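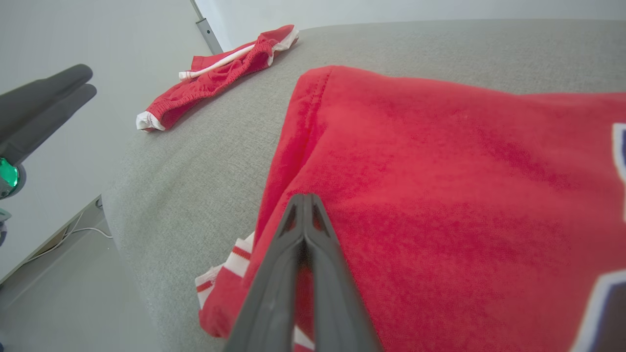 When does the winter coat and sweater swap open this year? Doors at Penholm Hall open at 9 on the first Saturday of the month, and you can drop things off the evening before if you'd like to skip the line.

Penholm Clothing Swap, planning meeting
Tue 6 November, upstairs room at Penholm Hall
There: Grażyna Sikora (chair), Ryszard Sowa, Urszula Laskowska, Bogdan Kubiak, and me, Sławomir Górecki, typing
Sorry they missed it: the Wumo people, who had a delivery

Grażyna started us off before I had my laptop open, so if I've lost the first couple of minutes, blame the elevator (still out, see further down). I put the question people keep emailing at the top of the page so I can stop answering it one by one!

Last minutes

Everybody had read them, or said they had. Bogdan wanted it corrected that he did not "offer" to store the clothing racks over the summer, he "was told." Corrected. Ryszard moved to accept, Urszula seconded, all in favor.

How June went

We never did go over the June swap properly, so we spent a while on it. 74 people signed in at the door, our best yet for a warm weather one, and the kids' table was picked clean before lunch. Grown-up pants were the sad story again. We had bags and bags of them at the end and they all went to the thrift store on Cervantes Street, who were very nice about it but did ask if we could please fold next time.

Urszula thinks we should sort pants by waist size and forget about men's and women's altogether. I was against this for about a minute and then she asked me when I last found a pair that fit by reading the label, and, well, okay. We're trying it. She's making the signs.

Bogdan brought up the mirror. We had one mirror for the whole hall and it was in the hallway by the restrooms, so people were walking off with sweaters to look at themselves and then getting stuck in the crowd. Agreed that we need two mirrors, both in the main room. Bogdan has one at home he can bring. Ryszard will ask the dance class if we can borrow theirs (it's on wheels, which would be wonderful).

What we take and what we don't

This took up most of the evening. The list on the flyer says "clean, wearable clothes" and it means something different to every person who reads it. Grażyna read out the list she'd drafted and we went through it line by line:

Coats, jackets, sweaters, sweatshirts, fleece: yes, as many as people have.
Zippers that don't work: yes, if there's a note pinned on saying so. The repair table can have a go at them.
Pilling: fine. Ryszard wanted a limit on pilling. We couldn't think of how you'd write that down, so no limit.
Team and school sweatshirts: yes, on the same rack as the rest.
Socks: new only, still on the card.
Underwear: no. We are not discussing this again.
Ski boots: no, they go to the ski swap.
Hats and gloves: yes, and in a bin each this time. Last winter they were all in together and I spent half the afternoon matching gloves on my knees.
Costumes: Urszula said yes, I said no, Grażyna said one rack. One rack it is.

Bogdan asked about things that smell of smoke or mothballs. We all know somebody who's going to bring those, so it has to be handled kindly. Whoever is at drop-off says thank you, puts it in the blue bags, and the blue bags go home with Bogdan for airing out. He did offer this time, and I want that in the minutes.

Tokens

One item in, one token out, same as before. Coats are worth two. Ryszard would like coats to be worth more than that, because a good winter coat for two old T-shirts is a pretty sweet deal (I may have made that exact trade myself, thank you very much). Grażyna said the point is to get coats onto people before it snows and she doesn't care who gets a deal. We voted and it stays at two, with Ryszard against.

Anyone who comes with nothing to trade gets tokens at the door, no questions. We've always done this but it isn't on the flyer anywhere and Urszula thinks it should be, in decent-sized letters. Everybody agreed right away. I'll redo the flyer.

Repair table

Urszula is running it again, with the two sewing machines. She needs heavy thread in black and navy, a seam ripper that isn't dull, and somebody to sit next to her and take names, as last time people just stood there holding their jackets and sort of breathing on her. I said I'd do the names. She'll do zippers, hems and buttons, and she won't do linings on the day, so please don't ask her!

Sernasico, the tailor's across from the bus stop, has said we can have their box of odd buttons. Grażyna is picking it up.

Room stuff

The elevator is still broken, which means the racks come up the back stairs. We need more hands for that on Friday night than the five of us. Bogdan is going to call the Wumo crew and see if they'd lend us a couple of strong people in return for first pick of the coats. Ryszard wasn't sure first pick was fair on everybody else. Grażyna said he was welcome to carry the racks alone. First pick it is.

The heating comes on at eight if we ask ahead. I'm asking ahead. Last November I ran the door in my own coat and somebody tried to trade for it.

Coffee: yes. Cake: also yes, if people bring it. Please keep it away from the sweaters, we had an incident with some frosting.

To do

Grażyna: buttons from Sernasico, final list of what we take
Ryszard: dance class mirror, count the hangers
Urszula: signs for pants, thread list
Bogdan: call Wumo, bring mirror, blue bags
Me: flyer, heating, sign-in sheets

Any other business

Ryszard found a single brown glove in the hall closet and would like it claimed. Left hand, wool lining. It's on the windowsill by the kitchen.

Next meeting is the week after the swap, same room, and Urszula is bringing the soup.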